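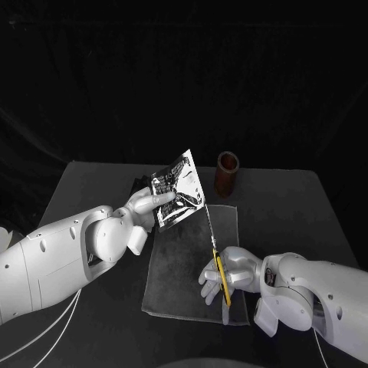 How to Finish the Prurkcombe Delivery Run

Kustdale is a free truck driving game that plays in the browser. The Prurkcombe run is the fifth route on the map, and it is where most new players start losing cargo.

1. Open the garage and pick the Jurčo truck. It costs 500 coins. The starter truck can make the trip, but it slides on the gravel.

2. Load 32 crates at the depot. Put the heavy ones over the rear axle. Drag a crate to move it, and press R to turn it.

3. Hold the up arrow until you reach 70, then let go before the first bridge. Tap the down arrow on the far side. Holding it down will tip the load.

4. At the fork, take the left road. The right road is shorter but has two jumps. 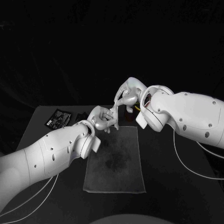 5. Park inside the yellow lines and press the space bar to unload. You can lose up to 5 crates and still get three stars.

If the game freezes on the loading screen

Reload the page. Your coins are saved, but the run starts over from the depot.

Controls and prices checked 2019-10-10. Thanks to Eduard Lukáč for the tip on the bridge.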